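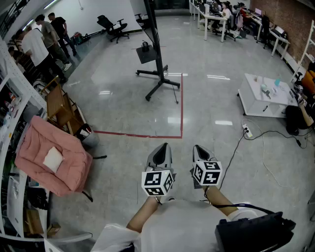 Stadtrat Komilitz, Sitzung vom 29.03.2023. Ich war bis zum Schluss da und schreibe auf, was zum Thema Nebeneinkünfte gesagt wurde. Längerer Thread.

Ausgangspunkt: Stadtrat Tùng Cao hat im Oktober im Bauausschuss für den Verkauf des alten Molkereigeländes an die Firma Hiebert gestimmt. Im selben Zeitraum hatte er einen Beratervertrag mit der Prara GmbH. Prara plant für Hiebert die Erschließung.

Beides bestreitet er nicht. Strittig ist, ob er den Vertrag hätte anzeigen müssen und ob er bei der Abstimmung befangen war.

Cao sagt: Der Vertrag betraf ein Projekt in Lerent, also einen anderen Ort und einen anderen Auftraggeber. Mit dem Molkereigelände habe er bei Prara nie zu tun gehabt. Er hat dazu eine Erklärung verlesen, zwei Seiten, Fragen wollte er danach keine beantworten.

Am Ende der Erklärung stand, er lasse sich anwaltlich beraten und behalte sich Schritte gegen "einzelne Äußerungen" vor. Welche Äußerungen gemeint sind, hat er nicht gesagt.

Die Ehrenordnung der Stadt verlangt, dass Ratsmitglieder entgeltliche Beratungstätigkeiten anzeigen, "soweit sie die Ausübung des Mandats berühren können". An diesem Halbsatz hing die halbe Debatte.

Man-lok Tsang (Opposition) hat den Antrag eingebracht, den Fall der Rechtsaufsicht beim Landkreis vorzulegen. Ihre Begründung: Der Rat kann nicht selbst beurteilen, ob eines seiner Mitglieder befangen war, wenn die Mehrheit an derselben Abstimmung beteiligt war.

Sie hat außerdem gefragt, wann das Rathaus von dem Vertrag erfahren hat. Antwort der Verwaltung: Ein Hinweis sei im Winter eingegangen, man habe ihn "zur Kenntnis genommen". Eine Prüfung gab es nicht. Dafür fehle die Zuständigkeit.

Tsang hat nachgehakt, wer denn zuständig sei. Die Rechtsamtsleitung: grundsätzlich der Rat. Der Rat hat davon aber erst durch die Zeitung erfahren.

Zur Höhe des Honorars gab es keine Angabe. Die Ehrenordnung sieht bisher auch keine Veröffentlichung vor, nur die Anzeige beim Bürgermeister.

Die Mehrheitsfraktion hat sich hinter Cao gestellt. Der Verkauf sei auch ohne seine Stimme zustande gekommen, das Ergebnis im Ausschuss war deutlich. Das stimmt, ich habe im Protokoll nachgesehen. Ob er hätte mitstimmen dürfen, ist damit aber noch nicht geklärt.

Vorher war Einwohnerfragestunde. Eine Initiative aus dem Molkereiviertel hat eine Liste mit 358 Unterschriften übergeben. Sie fordert, dass der Kaufvertrag bis zur Klärung nicht vollzogen wird.

Eine Anwohnerin wollte wissen, ob es bei den zugesagten 70 Wohnungen bleibt. Antwort: Das sei im städtebaulichen Vertrag geregelt, und der ist noch nicht unterschrieben. Wie viele davon preisgebunden sein sollen, konnte aus dem Stand keiner sagen. Wird schriftlich nachgereicht.

Die Einwohnerfragestunde war übrigens nach einer halben Stunde zu Ende, obwohl noch Leute auf der Redeliste standen. Laut Geschäftsordnung ist das zulässig. Verlängern hätte man können, dafür gab es keine Mehrheit.

Abstimmung über den Antrag Tsang: abgelehnt. Cao hat den Saal vorher verlassen und nicht mitgestimmt.

Angenommen wurde ein Änderungsantrag der Mehrheit. Die Verwaltung soll bis zur Sommerpause einen Entwurf für eine neue Ehrenordnung vorlegen. Darin soll stehen, dass Beratungsverträge künftig binnen 10 Tagen angezeigt werden müssen. Rückwirkend gilt das nicht.

Tsang hat nach der Sitzung gesagt, sie werde sich dann eben selbst an den Landkreis wenden. Das kann jedes Ratsmitglied und auch jeder Einwohner, es braucht keinen Ratsbeschluss.

Prara und Hiebert habe ich gestern beide angeschrieben. Hiebert verweist auf das laufende Verfahren. Von Prara kam bisher nichts.

Nachtrag, weil mehrfach gefragt: Nein, einen Livestream gibt es weiterhin nicht. Die Niederschrift kommt ins Ratsinformationssystem, sobald sie genehmigt ist, also frühestens nach der nächsten Sitzung.

Zweiter Nachtrag: Der Kaufvertrag selbst ist nichtöffentlich. Die Beschlussvorlage vom Oktober steht aber ohne Anlagen online, Suchwort "Molkerei".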